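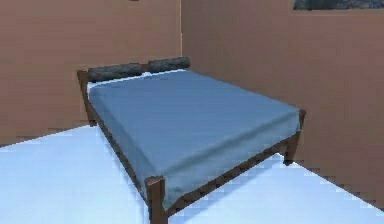 DULLBRIDGE, June 24, 2025 – Students in the Dullbridge robotics club have finished the first round of a bed-making project run entirely in simulation, and will start work on a real arm in November.

The club built a virtual bedroom with a single bed, a blue sheet and two dark grey pillows. Teams write a program that pulls the sheet up towards the pillows and smooths it flat. Each program gets 50 tries, with the sheet starting in a different position every time.

Scoring is done by software, which measures how much of the mattress is left uncovered and how far the sheet hangs over the side and foot. The club logged 345 tries in the final week of term. The top team, Wokance, was given a full score on 49 of its 50.

Cloth is the hard part, the club said in its end-of-term notes. A sheet folds and slides in ways that are slow to compute, so the room was kept plain and the picture quality low – most members run it on older laptops at home.

The next round adds a second sheet and a time limit. Six teams have signed up so far, and new members can join at the first meeting after the break.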